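Search this site Go

Ustow Data Collection Group
Minutes, 2019-04-15
Present: five from Ustow, two from Lusuder by phone. The Workneh people sent regrets and a spreadsheet.

1. Minutes of the last meeting

Approved, after the word "finished" was changed to "started" in the item on labeling.

2. Episode count

The total stands at 2,589 recorded episodes. The spreadsheet from Workneh gives a higher figure, which was traced to a header row being counted once per file. Lusuder asked whether the total includes episodes where the operator stopped to scratch an ear. It does. After some discussion the group agreed that these should be tagged and kept out of the training split. The tag will be "pause". Three other names for the tag were proposed and are not recorded here.

3. Throughput

The target for May is 1,000 new episodes. The present operators can do 300 a week on a good week, and the last good week was some time ago. It was asked whether the target could be lowered. It was asked whether the number of good weeks could be raised. The second question was felt to be the more polite one, and the target stays.

Operators will now change over after 10 episodes instead of whenever someone complains. Complaints may still be made, at the changeover.

4. Instruction text

Each episode is stored with a sentence saying what the arms were told to do. A review found the same task written as "put the snack in the basket," "snack to basket," "basket snack," and, in one long run late in the day, "same as before." The learning system has no idea what came before, and on the evidence neither do we.

Agreed: full sentences, one verb per step, and the color of an object named only when there is more than one of its kind. "Thingy" is withdrawn as an object class. Lusuder asked that "the other thingy" be withdrawn as well, for completeness. Agreed.

5. Failed grasps

Workneh's written comment was that failures should be deleted. Lusuder's view was that a drop followed by a recovery is worth more than a clean pick. Ustow's view was that we have plenty of drops and should look into the recoveries. Drops with a recovery will be kept in full. Drops without one go in a separate folder, which will need a bigger disk.

6. Mixed-object layouts

The policy trained on tidy layouts did well on tidy layouts. The group therefore agreed to carry on with crowded ones: spoons lying clustered together, small boxes, shiny wrappers, and the basket at the back with snack packages in it. Objects are to be moved between episodes, including by operators who have grown fond of where they are. 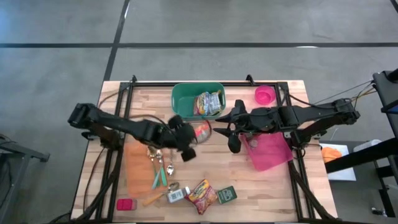 7. Vultthorpe evaluation

Vultthorpe will run the next checkpoint on its own table and has asked for our object list. Our object list is three lists, two of which agree. Ustow to merge them before anything is sent.

8. Any other business

Lusuder's phone line dropped during this item and recovered. It was noted that this would be kept in full.

Actions
Ustow: merge object lists; rewrite old instruction text; price a disk.
Lusuder: add the "pause" tag to the recording tool.
Workneh: remove header rows from the count.

Next meeting in May, same room, date to follow.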